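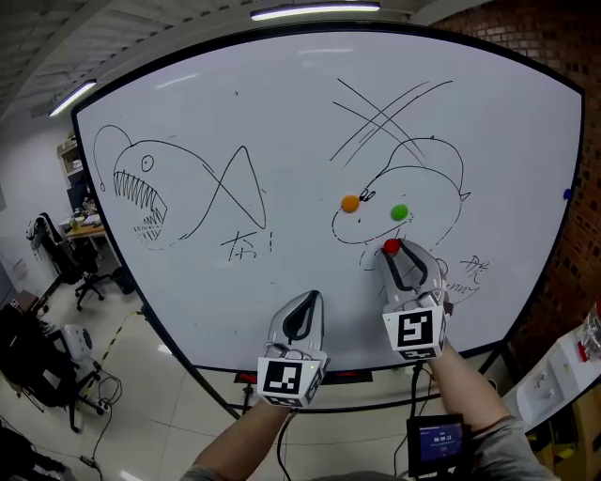 A whiteboard in a black frame, with a small red ball held against it.

Home Opinion Work Housing Letters Archive

Opinion > Work > Meetings

We use cookies to remember your reading preferences. Accept or manage settings.

Keep the whiteboard and cancel the software

By Ineke Mulder

My office at Aerts has a whiteboard on the long wall across from the windows. It was there when we moved in. For most of its life it has held the week's jobs, who has them, and what is holding them up. In July management told us the board would be replaced by a planning program called Doltasano, and that the wall would be used for a screen.

I think this is a mistake, and I think many offices are making the same one.

I should say first that I am not against software. I have worked in scheduling for most of my adult life and I remember paper job cards. They got lost, they got coffee on them, and two people could hold two different versions of the same card and both be sure they were right. A shared program fixed that. If you need to know what was delivered to a customer last spring, you should be able to type in a name and get an answer. A whiteboard can't do that and should not be asked to.

My argument is about the work of the current week. It changes by the hour, most of it is settled by talking, and very little of it is worth keeping once it is done.

Before the change, our morning talk took place standing up. Someone would say that the Hemska order was short of parts, and someone else would walk over, wipe out a name, and write in another. Everyone saw it happen. If you disagreed, you said so while the marker was still in the person's hand. The whole thing was usually over before the coffee was cold.

Now we sit down. One person shares a screen and the rest of us watch that person look for the right tab. To move a job from one worker to another takes a form with a required field for the reason. Most people put a period in the field, which tells you how useful the reason is. Changes can also be made from any desk at any time, so by the next morning the plan is often different from the one we agreed on, and it takes a while to find out who changed it.

Frans Cuypers, who runs the other half of our floor, takes the opposite view, and I have promised to put it fairly. He points out that the board was no good to people who work from home or drive between sites. Cor Van Leeuwen used to phone in from the road and ask somebody to read the board to him. With the program he can see it on his phone. Frans also says that the loudest person in the room tended to end up with the marker, and that quiet people got jobs written next to their names without much say in it.

The first point is right and I don't have a full answer to it. A person on the road should be able to see the plan. We got by for a long time with a photo of the board sent around after the meeting, and it worked well enough, but a photo goes out of date by lunch.

On the second point I am less sure. Loud people are loud in a video meeting too. What I have seen since the change is that the quiet ones say even less, and then find a new job in their list in the afternoon with no conversation at all. Femke Segers found two that way in one day. At the board she would at least have been standing there.

Then there is the matter of size. Our plan for a busy week came to 133 lines when it was moved into Doltasano. On the screen you can see perhaps a fifth of them at once. The board held fewer, since we wrote in short words and left out anything that was running fine, and that was a good thing. When the board was full, we had taken on too much. Gijs Verstraete, who managed the department before he moved to Stivton, would not let us write in the margins. If a new job came in and there was no room, an old one had to be finished or handed back. The program has no margins. It will take as many lines as you care to type.

Cost comes up less often than it should. A marker is cheap, and a board lasts for years if you clean it with something milder than what comes in the spray bottle. The program is charged per person per month, and the price goes up when we hire.

What I would like is simple enough. Keep the program for orders, deliveries, and anything a customer may ask about later. Let the people on the road use it to see where they are due. Leave the board on the wall for the week's work, and let one person copy the result across after the morning talk. Frans says this is doing the job twice. It is, and it takes about ten minutes. We lose more than that every morning waiting for a page to load.

The screen has been ordered but has not been put up. I have asked for it to go on the short wall by the door, where there is already an outlet.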